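内尔科姆社区共享厨房与家庭烹饪课程项目
第二阶段进展报告

致：马蒂斯基金会（Matis）项目资助部
报告日期：2021年9月3日

各位同仁：

又到了向你们汇报的时候。上一份报告寄出之后，我们一直想找个安静的下午，把这几个月的事情从头到尾写一写，可是内尔科姆（Nallcombe）的夏天实在安静不下来，课程一期接着一期，电话也多，所以这份报告比原先说好的略晚了几天，还请见谅。先说一句最想说的话：谢谢你们。第一阶段结束时我们心里其实没有底，不知道街坊们愿不愿意在下班以后、孩子放学以后，再走一段路来学做饭。现在可以比较踏实地告诉你们，他们愿意，而且有不少人是带着邻居一起来的。

一、课程开展情况

本阶段共开课26次，分为三个系列：面向新搬来家庭的“一周晚餐”，面向独居长者的“一人份”，还有七月里为中学生办的暑期班。报名总人数为211人，其中完成全部课时的比例比第一阶段要好，尤其是长者班，几乎没有人中途退出。我们原来担心长者班的时间定在上午会太早，后来发现他们往往提前半个钟头就到了，坐在走廊里聊天，有的还带了自家种的香葱和薄荷来分。

“一周晚餐”系列的内容改过一次。最初的教案太贪心，一堂课要教三道菜，结果切菜切到一半时间就过去了，大家手忙脚乱，最后一道菜总是由老师匆匆示范完事。从第四课起，我们改成一道主菜加一样可以留到第二天的东西，比如一锅豆子，或者一份能放进冰箱的腌菜。这样一来课堂松快多了，学员也有工夫问问题。问得最多的并不是火候，而是怎么买：什么菜便宜的时候可以多买，肉怎样分袋冷冻，过了日期几天的酸奶还能不能吃。我们把这些问题整理成了一份小册子，印了300本，放在诊所和图书馆的取阅架上，目前剩下的已经不多，秋天想加印一次。

暑期班是这一阶段最热闹的部分。中学生们胃口好，嗓门也大，第一天就把准备用两天的鸡蛋全用完了。他们对煎饼和炒饭的热情远远超过对蔬菜汤的热情，这一点我们早有预料，于是把蔬菜都想办法放进了炒饭里。最后一堂课请了家长来吃饭，每组自己定菜单、自己算成本，有一组算下来比预算还省了一点，得意得不得了，非要我们把账单贴在墙上。那张账单现在还贴着。

二、家中厨房与教学内容的衔接

资助书里有一条，要求我们说明课程内容怎样和参加者家里的实际条件相衔接。这件事我们想多说几句，因为它改变了我们不少做法。第一阶段的课堂用的是大炉灶和大锅，学员回家以后却常常说做不出来，不是锅太小，就是火太大，或者烤箱根本不敢用。有一位学员说，她家的烤箱从搬进来那天起就是用来放平底锅的。听了这样的话，我们才明白教案应该从普通人家的灶台写起。

所以这一次我们重新编了一套“小厨房”教案，按照家里常见的设备来分章节：只有两个灶头的怎么安排先后，没有烤箱的用什么代替，台面窄的时候先切什么后切什么。微波炉单独列了一章。过去大家都觉得微波炉只能热剩饭，讲课的时候也就一带而过，可是对独居长者来说，它往往是最常用的一样电器。我们教了蒸蛋、焖南瓜、热牛奶燕麦，也花了整整一堂课讲怎么看懂按键、怎么选时间和火力，以及哪些容器不可以放进去。
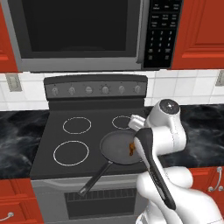

图1 灶台上方的微波炉，数字按键排在右侧（电脑绘制）

这一章在长者班试讲以后反应很好。有几位学员回去把常用的加热时间写在纸条上，贴在冰箱门上，下一次上课还互相抄。教案的字号也因此加大了一号，页边留得更宽，方便他们自己做笔记。承担排版的埃斯科韦多印务（Escobedo）前后改了三稿，没有多收费用，在这里也要谢谢他们。

三、合作与采购

食材方面，我们与法斯特德农贸合作社（Fusstead）的供应约定继续执行，每周二送货一次。合作社送来的菜跟着时令走，有时候一连三个星期都是西葫芦，老师们叫苦，学员倒是学会了西葫芦的好几种吃法。夏天最热的那段时间，叶菜送到时有些发蔫，我们和合作社商量以后，把送货时间从中午改到了清早，情况有了改善。

设备方面，本阶段添置了13套刀具和砧板，供课堂分组使用，另外换掉了两口把手松动的旧锅。原计划购买的第二台冰箱暂时没有买，原因是共享厨房的插座线路需要先请电工检查，检查结果要到秋天才能出来。这笔款项仍然留在设备科目之下，没有挪作他用，如果基金会希望我们另作说明，我们随时可以补上。

四、遇到的困难

困难也要照实说。首先是照看孩子的问题。“一周晚餐”的学员多半家里有小孩，晚上的课一开，孩子没有地方去。我们试着在隔壁房间摆了些画笔和积木，可是人手不够，最后常常是孩子跑进厨房来，老师一边切洋葱一边留神脚下。这样下去不安全，下一阶段我们打算把这个系列挪到周六上午，借用隔壁的阅览室，并且从人员经费里划出一小部分，专门请一位看护。

其次是语言。新搬来的家庭里，有些人听课很吃力，只能看着别人的手跟着做。我们把菜谱改成了步骤短、句子短的版本，效果有一些，但还不够。教案的翻译稿目前只完成了前三章，进度比计划慢，主要是做菜的词不好译，“小火慢慢炖到软”这样一句话，译者来来回回问了我们好几遍，到底多小，多慢，多软。

还有一件小事，说出来或许有些好笑：我们的擦碗布总是不够用。不知道为什么，每堂课结束都会少几条。现在每一条上都缝了一小段蓝线，算是有个记号。

五、下一阶段安排

秋季的课程表已经大致排好，长者班和“一周晚餐”都会继续，另外会新开一个短期班，专门讲腌制和储存，内容从腌黄瓜开始，到熬果酱为止。“小厨房”教案的后半部分也要在入冬以前写完，包括慢炖锅和电饭锅两章。写好以后，我们会先给你们寄一份打印稿，再交去排版，好让你们有时间提意见。

经费使用明细附在报告后面，各科目都在批准的额度以内，只有交通一项略紧，因为有几位行动不便的学员需要接送。如果下一阶段能在交通科目上稍微放宽一些，对长者班会有很大帮助，具体的数目我们写在了附表的备注栏里。

最后，长者班的学员托我们转达，说基金会的人什么时候路过内尔科姆，一定要来吃一顿饭，提前一天打个电话就行，他们负责蒸蛋和南瓜，我们负责洗碗。

内尔科姆社区共享厨房项目组 敬上

附件：经费使用明细表；秋季课程表；“小厨房”教案目录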